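### 3.2 Collecte des démonstrations

Les démonstrations du sous-ensemble Kudside ont été enregistrées par téléopération sur le poste de Bivumham, avec la même configuration logicielle que celle décrite en 3.1. Chaque épisode correspond à une instruction unique, formulée avant le début de l'enregistrement et conservée telle quelle dans les métadonnées. Les instructions composées (« ouvrir puis régler le minuteur ») ont été écartées de cette version du jeu, leur segmentation a posteriori s'étant révélée peu reproductible lors des essais de mars.

Pour la tâche du four à micro-ondes, nous avons retenu 108 épisodes. La position de l'appareil sur le plan de travail est modifiée tous les 10 épisodes, par translation et légère rotation, sans que la façade sorte du champ de la caméra fixe. L'opérateur ne dispose d'aucun retour d'effort ; il travaille à partir des flux vidéo et de l'état articulaire affiché par Rulteck, notre interface de téléopération. La politique apprise reçoit donc les mêmes observations que l'opérateur, à l'exception de la vue directe sur le poste.

La manipulation des boutons rotatifs pose un problème particulier d'annotation. Le contact entre l'effecteur et le bouton occulte une partie de la graduation, et l'angle atteint ne peut pas être lu de façon fiable tant que la pince reste en place. Nous enregistrons pour cette raison des vues dégagées de la façade, appariées aux épisodes par configuration du poste et utilisées comme références par le module de lecture d'état (figure 2).
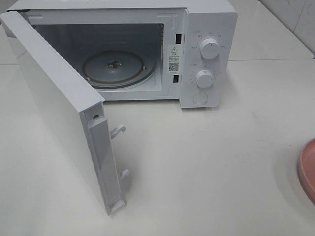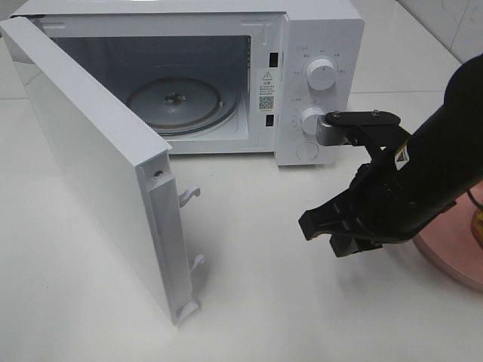 **Figure 2.** Poste du four à micro-ondes vu par caméra fixe, porte ouverte. Première vue : façade dégagée, les deux boutons rotatifs visibles. Seconde vue : pince au niveau du bouton inférieur (minuteur), partiellement masqué.

L'annotation est réalisée dans Lumanlan en deux passes. La première délimite les phases d'approche, de contact et de retrait à partir du signal d'ouverture de la pince et de la vitesse cartésienne de l'effecteur. La seconde, manuelle, corrige les bornes de contact et attribue une étiquette de réussite. Un épisode est déclaré réussi si le repère du bouton se trouve dans l'intervalle cible après retrait complet du bras ; le glissement de la pince en cours de rotation ne constitue pas à lui seul un motif d'échec, pourvu que l'opérateur ait repris la prise dans le même épisode. Ces reprises représentent une source utile de comportements correctifs et sont signalées par un attribut distinct.

Les épisodes sont sous-échantillonnés à 10 Hz. Les images et les états articulaires sont alignés sur l'horodatage de la caméra fixe, l'état étant interpolé linéairement entre les deux mesures encadrantes. Les segments immobiles en début d'enregistrement sont supprimés ; ceux qui précèdent le retrait sont conservés — leur suppression conduisait, dans nos essais préliminaires, à des politiques relâchant le bouton trop tôt.

La répartition entre apprentissage et évaluation suit les configurations du poste et non les épisodes : 70 % des configurations alimentent l'apprentissage, le reste est réservé à la validation et au test. Un tirage par épisode aurait placé des vues presque identiques de part et d'autre de la séparation et surestimé la généralisation à de nouvelles poses de l'appareil. La version des données utilisée dans la suite de l'article est celle figée le 9 juillet 2023.

Deux limites doivent être mentionnées. Toutes les démonstrations portent sur un même modèle de four, de sorte que la forme des boutons et leur disposition verticale sont constantes. Par ailleurs, l'éclairage du poste n'a pas été randomisé ; l'effet de ce choix sur la lecture des graduations est examiné en 4.3 au moyen de perturbations photométriques synthétiques.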